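3.2 Sorting by color

The second task in the Tikotside set is toy cleanup. Building bricks are put away by color into open bins, and a trial ends when no loose brick is left on the floor. Belay wrote the color rules after a first round of 20 trials, in which bricks of two similar shades were often put in the same bin. The full set has 1,165 trials, and 472 of them are cleanup.

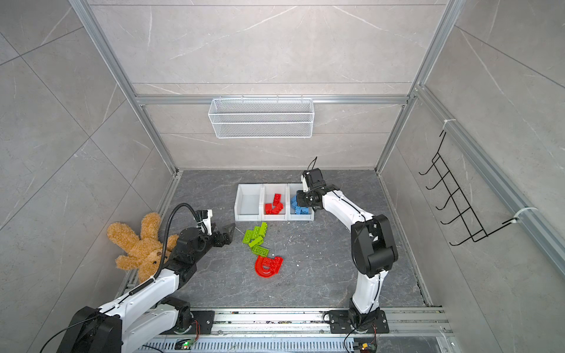
Figure 4. Toy cleanup in progress. Red and light blue bricks are in separate bins; lime-green bricks are still on the floor.

Color alone does not settle where every piece goes. Most toy collections hold odd parts that share a color with the bricks but not their shape, and households differ on where these belong. The translucent red arch on the floor in Figure 4 is a case of this kind, lying beside an ordinary red brick. We score such a piece as correct if it goes in with the red bricks. Soft toys, such as the teddy bear leaning against the left wall, are outside the task and are not scored. In 11 trials the two scorers disagreed on an odd part, and Zürcher made the final call.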